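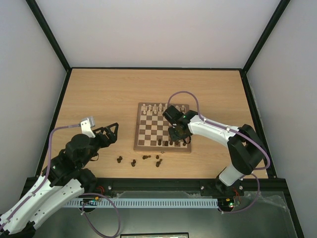 4.2 Board resetting with two arms

The second task asks the system to return a chess set to its starting position. We chose it because the pieces are small, stand close together and differ in height, and because a mistake with one piece often spoils the placement of the next. A trial ends when the policy stops moving for 15 seconds, when a piece leaves the reach of both arms, or when every piece stands on its own square.

Demonstrations were collected by teleoperation at the Prindside site. Two operators recorded 400 episodes, of which 200 began with some pieces already on the board and some on the table beside it. The remainder began with the board empty. Operators were free to use either arm for any piece and were not told in which order to work. We left pauses and failed grasps in the data, but removed episodes in which an operator knocked over a whole rank.

Figure 3 shows the workspace in a mixed state. The white pieces stand on the two far ranks with gaps among them, while several dark pieces are on the bare table to the left of the board and below it. The right gripper is over the right half of the board and the left gripper is open, with its fingers towards the board.

Figure 3. Workspace for the board resetting task, with both arms over the table and pieces on and off the board.

We compare Nutum, trained on all episodes, with two baselines. The first, Strickland, uses the same network but predicts the motion of each arm separately. The second is a scripted planner that picks the nearest loose piece and assigns it to the closer arm. All three receive the same camera views and run at the same control rate.

Nutum placed more pieces correctly than either baseline in both starting conditions. The gap was widest in the mixed condition, where the scripted planner often reached across standing pieces and tipped them. Strickland rarely tipped a piece, but its arms tended to wait for each other near the middle of the board, and many of its trials ended on the time limit. Most of the remaining errors made by Nutum were pawns set down across the line between neighbouring squares. It did not learn to correct these, even though the operators sometimes did so in the demonstrations.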